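Two-Arm Practice Table for Clubs and Classes

Nillbridge Club Kits > Tables and Frames > Two-Arm Practice Table

Price: $894 (table and frame, arms sold separately)
Availability: in stock, ships flat
Build time: one club meeting if the kids are focused, two if there's pizza

Hi! If you've landed on this page you probably already have a pair of small robot arms, or your school just said yes to a pair, and now you're wondering what on earth to bolt them to. I've been there. I run a high school robotics club, and for our whole first season we had our arms clamped to cafeteria tables. Every time an arm swung fast the whole table swung with it, and every time we packed up we lost our positions and had to start over the next meeting. I started building frames out of pure frustration, other coaches asked for them, and now there's a product page. Funny how that goes.

What you get

The kit is an aluminum extrusion frame, all the corner brackets and hardware, a butcher-block top cut to fit inside the frame, and a pair of base plates. The plates go on opposite sides so the arms face each other across the wood. There's a bag of spare T-nuts too, and please don't laugh at the spare T-nuts, you will drop them into the heating vent like we did.

You also get my printed build guide. I wrote it for ninth graders who have never held a hex key, so it's got a lot of arrows in it. There's a page at the back for writing down your arm positions in pencil. Use it!

What you don't get: arms, grippers, cameras, a computer, or power strips. I get asked about arms a lot. Our base plates come drilled for the two hole patterns that I see most in clubs, and there are blank plates if yours is something unusual. Send me your arm's mounting drawing before you order and I'll tell you if it'll fit. If I'm not sure, I'll say I'm not sure.

Why wood on top?

Okay, this is the one I get the most email about. Metal tops look great and they're loud. The first time a gripper comes down too hard on a metal top, everybody in the room jumps. Wood takes the bump, it sands out, and you can screw a fixture straight into it when a student has a great idea at 4:45 and the bus leaves at 5:00. Ours has so many little holes in it by now that I think of them as the yearbook.

The light color helps as well. Dark arms on a pale table are easy for students to follow from across the room, and if your team is using cameras, you'll get a nice plain background for most objects. Watch out for beige ones. We lost most of a January to a beige block.

What people do with it

The frame was drawn up around the Ancombe Challenge, which is the two-arm event our league runs each year. If you don't know it: teams get a table, two arms, and a bunch of everyday objects, and the arms have to pick up, pass and place them. The handoff is where the points are. It's also where the yelling is. Getting one arm to hold a thing still while the other one takes it sounds so simple when you read the rules out loud, and then your students spend weeks on it and come out the other side knowing more about coordinate frames than I did in college.

For classes I'd go gentler. Start with one arm moving one soft object from one side to the other. Then bring in the second arm. Then something with an awkward shape, and save the houseplants for the end of the semester. I've put a set of class sheets together under the name Furadau (the students picked it, it's a long story) and they come free with the table. There are 23 of them, a page each, and you can photocopy them as much as you like.

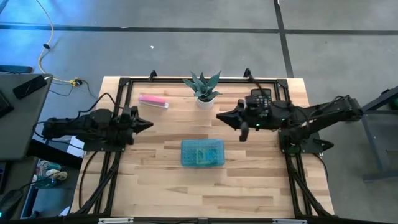 Both arms reaching in over the wood top, with a potted succulent and a translucent blue box among the things on the table.

Setting it up without losing your mind

Put the frame together on the floor first, with every bolt only finger tight. Square it up, then tighten. If you tighten as you go, the top won't drop in, and you'll be taking it all apart again while a dozen teenagers watch.

Base plates go on before the arms do. Leave yourself enough slack in the cables for the full swing, and run them down behind the edge where nobody's elbow can catch them. Then move each arm through its whole range by hand with the power off, slowly, and look for anything that snags. Do this every single time you move a plate. I've got a laminated sign about it.

Keep faces and fingers out of the frame while the arms are powered. Have one student on the stop switch and give that student no other job.

Add-ons

Vlček rail clamps: small clamps for holding a light or a sign on the top rail. Priced per pair, and I'd get a pair even if you don't think you need them.

Blank base plate: for arms with other hole patterns. You'll need a drill press and some patience.

Replacement top: same butcher block, for when yours has more holes than wood.

Shipping and schools

The table goes out in two boxes, and the one with the top in it is heavy, so please ask somebody to help you carry it. I take school purchase orders, and if your office needs a quote on letterhead just write to me with the school's name and address and I'll get one over to you. Orders over $2000 ship free, so if there's another club near you, it might be worth going in on an order together.

Scratched, bent or missing parts get replaced, no fuss. Send me a photo and tell me which bag it came from (the bags are numbered). And if your team takes the table to Ancombe, come find the Nillbridge booth and show me what you've drilled into it!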